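**Symonenko Clinic Group is looking for a budget analyst (Britham office)**

We are a group of five outpatient clinics, and we search for a person who likes numbers and can explain them to doctors in simple words. You will prepare the monthly spending report, help the clinic managers with their yearly plan, and check the supply invoices.

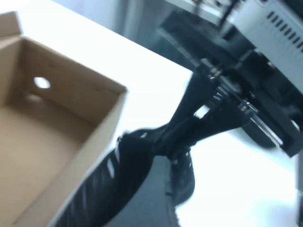 The position is full time, five days a week, with two of them from home after the first month. You need good knowledge of spreadsheets and at least two years in hospital or clinic finance. Experience with Livix is welcome, but we can teach it.

The salary is $900 a week before tax, with health insurance from the first day.
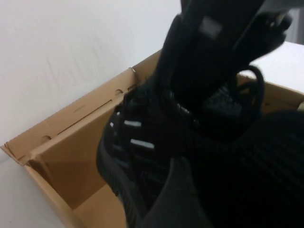

Please send your resume and a short letter to Bjarke Thygesen, Finance Department, 896 Stosley Road, Britham. In the letter, tell us about one budget you worked on and what was difficult in it. Interviews are planned for the first half of November. We answer to every applicant, also when the answer is no.

Posted Oct 14, 2020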